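Kutance Household Supply, Gift and Welfare Working Group
Minutes, September meeting

Present: Hannelore Lenz (chair), Uwe Sauerland, Efren Sarmiento, Hildegard Eichhorn
Apologies: Oliwia Głowacki, who sent written comments
Minutes: U. Sauerland

1. Previous minutes
Accepted with one change. Item 5 said the group "welcomed" the Rastska quote for tissue paper. Mr. Sarmiento pointed out that he had not welcomed it and asked for "noted." Changed.

2. Snack boxes for new customers
Ms. Lenz went over the proposal again. Each new account would get a white hinged box of mixed snacks with its first order. Lindemann would supply the boxes and the kitchen on the second floor would be used for packing. The budget line is $3,634 for the first run, and this has not moved since the spring.

Ms. Eichhorn asked what the evidence was that a customer who gets a pastry orders again. Ms. Lenz said the Lamilell trial had gone well. Ms. Eichhorn asked to see the Lamilell numbers. Ms. Lenz will look for them. I record that they were also going to be looked for last time. 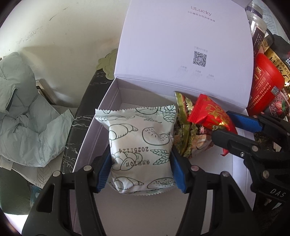 Shelf life took up most of the discussion. Mr. Sarmiento does not believe we can get a box packed, stored, shipped and opened while everything in it is still good. The small pastry in the croissant-print wrapper is stamped 20251124 and carries a ten-day shelf life, and he said ten days is what it takes us to approve a shipping label. Ms. Lenz thought the pastries could go in last, right before pickup. Mr. Sarmiento asked who would be standing there to put them in. No answer was recorded. Ms. Eichhorn suggested dropping short-dated baked goods altogether and keeping the sealed sweets. Ms. Lenz felt this would make the box look cheap. The group did not agree and the question stays open.

Ms. Głowacki's written comments were read out. In short: she likes the box and does not like what goes in it. She thinks a customer who buys mops from us will wonder why we are sending candy. She would support a smaller box or a plain card. She also wants an ingredient and allergen sheet in every box, in English, in type a person can read without going to find their glasses. This last point was agreed by all present and is the only part of item 2 that was.

3. The code in the lid
The lid has a QR code on the inside. Mr. Sarmiento wanted to know what we get out of it. Ms. Lenz said it was part of the stock design and that customers enjoy scanning things. Ms. Eichhorn said she has never enjoyed scanning anything. It was asked whether Lindemann could provide the same box with a blank lid and what the difference in price would be. Ms. Lenz to ask. I asked that the reply be in writing this time.

4. Filling and presentation
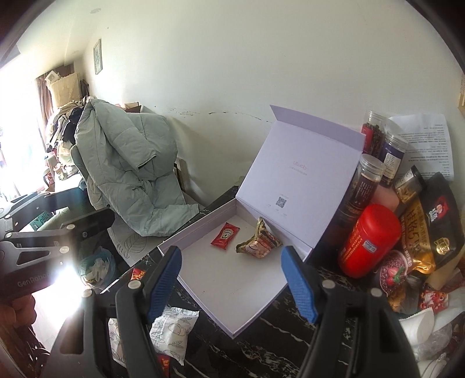 Ms. Lenz would like a fixed packing list so that every box comes out the same. Ms. Eichhorn said a list is fine but will not help if the box is too big for what we can afford to put in it, and that two or three small items will slide to one end on the first truck. Crinkle paper was suggested. Mr. Sarmiento said crinkle paper is a way of charging ourselves for air. He would sooner see a divider or a shallower box. Rastska sells a card divider but we have no price for it.

There was also a question about condiment packets. Nobody present could say who had proposed ketchup as part of a gift. Struck from the list, pending any objection from Ms. Głowacki.

5. Kitchen
The packing would need counter space for two full afternoons. Ms. Eichhorn reminded the group that people eat their lunch up there, and that the jars and snack bags standing along the wall would have to live somewhere else in the meantime. Ms. Lenz to speak to the second floor before anything is booked. I doubt they will be pleased.

6. Decision
Ms. Lenz asked for approval of the full first run. Not approved: two against, one for, and I abstained. A short trial may be brought to the next meeting if the Lamilell numbers are attached.

Actions
Lenz: Lamilell numbers; blank lid price from Lindemann; kitchen
Sarmiento: divider price from Rastska; list of sweets with longer dates
Głowacki: draft of allergen sheet, if willing
Sauerland: circulate minutes

7. Any other business
Mr. Sarmiento asked whether the leftover ribbon from last year had been thrown out. It has not.

Closed at 4:40 p.m.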